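Lotar Two-Arm Bench Cell: Gallery

Posted by Ferenc Vörös, 8/14/20

Clurnerum has offered the Lotar bench cell as a monthly rental since March. The package covers two arms, two-finger grippers, wrist brackets, the operator software and a loan table if the site does not have one. Stockdale took a unit for evaluation on mixed consumer goods, with an emphasis on soft items. The notes on this page come from that evaluation. Dorothy Pearce ran the bench; I wrote up the results.

Delivery and setup

The cell arrives in 3 crates. Assembly took one morning with two people. The supplied hex keys fit everything except the table feet, which need a wrench. Floor leveling is the slow step, and the manual gives it one paragraph. It should have a page.

Calibration is done one arm at a time, then as a pair. The paired routine runs for 31 minutes and cannot be paused. If someone leans on the table during the run, it has to be started over.

Controls

The operator screen shows both arms side by side, with grip force and speed on separate sliders. Default speed is 30 percent of maximum. We left it there for soft goods and saw no reason to raise it. Settings can be saved per item type, but the name field stops at twelve characters, so the list fills up with abbreviations.

Log files are plain text and open in any editor. Time stamps follow the controller clock, which has to be set by hand after a power loss.

Soft goods

Rigid boxes and bottles are covered in the Kolitz report and are left out of this page. Bags are harder. A bag with straps has several places to grip, and most of them move when touched. The software lets the operator assign one arm to the body of the item and the other to whatever hangs from it.

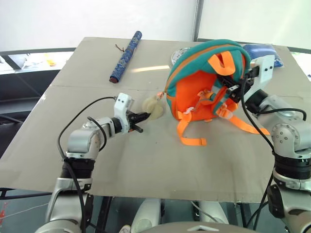 Grip force for fabric should be set low and raised in small steps. The high preset creases padded panels and gains nothing in return. Webbing straps are best handled close to the point where they are sewn on, where there is less slack to take up.

Small attachments such as zipper charms need their own saved setting. The standard fingertips are narrow enough for most of them. Clurnerum sells a softer tip as an extra; we did not order it.

Cables

The wrist cables have generous slack. Check the routing after any change to the arm rest position, and recheck the ties at the weekly inspection.

Service and cost

Support answered by email the same day on each occasion. A replacement finger set is listed at 500 dollars, shipping included. Rental can be ended with one month of notice. The return crates have to be stored on site for the whole term, so allow floor space for them.

Stockdale has extended the rental through the next quarter.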